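Research > Robot Learning > Papers > Section 4

We use cookies to keep this site running. Accept | Manage settings

4. What the demonstrations contain

Papers on two-arm learning tend to report a total and move on. The Toltum set is usually cited as 3,000 demonstrations, and we repeated that number ourselves in an earlier draft. We now doubt it says much. A total does not tell the reader how many distinct ways of doing the task were recorded, or how many were the same operator repeating a habit. Figure 1 shows the Sandoval cell during collection of the bottle task.
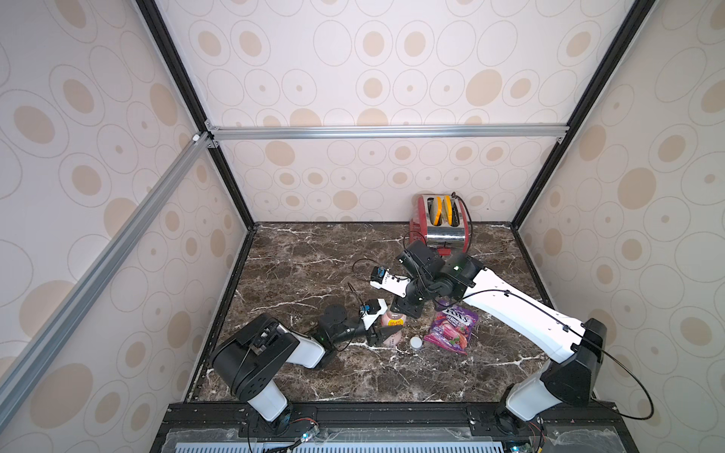
Why not simply collect more? More recordings from the same few operators mostly repeat what is already there, and the policy we trained gained little from them.

We went back through 251 episodes by hand and sorted them by the order in which the arms made contact. Only 11 orderings appeared, and 4 of those made up most of the sample. Other groups may find a wider spread, but we have not seen one publish the count. The background objects are a second concern. A toaster and a bag of candy on the table are often offered as proof of a varied setting. If they barely move between episodes, a network can learn to treat them as landmarks, and a test run in the same cell will never reveal it.

Grasps that involve both grippers deserve the most suspicion.
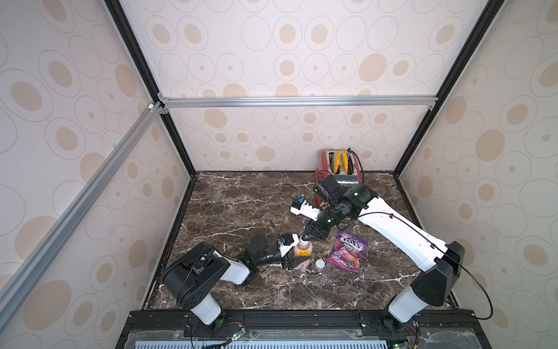
The Oltota labels mark an episode as a success or a failure and nothing else. An operator who regrips and recovers gets the same mark as one who goes straight through, so the label hides the very behavior a learner would need when things go wrong. We relabeled our sample with contact changes included, and agreement between labelers dropped. We report the lower figure in Section 5 and would not trust a higher one.

Last updated: April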